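Rapport de projet : l'eau qu'on utilise à la maison sans y penser
Projet Nirnar, groupe Gernen

Bon, au départ je voulais travailler sur les rivières, mais le sujet était déjà pris, alors je me suis rabattue sur l'eau domestique (et je ne regrette pas du tout !). L'idée était simple : relever le compteur de la maison matin et soir pendant 15 jours, en janvier, et noter dans un carnet ce qui consomme le plus. On est trois chez moi, et convaincre tout le monde d'écrire chaque douche, c'était déjà un projet en soi.

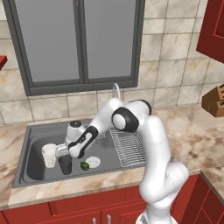 Pour les relevés, j'ai utilisé le tableur Falari, que j'avais découvert en cours. La première semaine, j'ai oublié deux fois le relevé du soir, donc j'ai pris la valeur du lendemain et divisé, ce n'est pas très propre mais je le signale. Résultat : la maison tourne à 200 litres par jour en moyenne. La deuxième semaine, avec des douches plus courtes et un minuteur posé sur le lavabo, on est descendus à 119 litres, et là j'étais vraiment contente !

Je pensais que la vaisselle serait la grande coupable. Eh bien la douche est loin devant, puis viennent les toilettes, et la vaisselle arrive seulement en troisième position dans mon carnet.

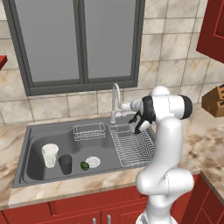

Est-ce que 15 jours suffisent pour conclure ?
Pas vraiment, il faudrait recommencer en été, quand on arrose le jardin et qu'on se douche plus souvent.

Si je refais l'expérience, je prendrai aussi une famille du quartier Xiao pour comparer, et je mettrai une alarme à 19 heures pour le relevé du soir. Le carnet complet est en annexe, avec les ratures.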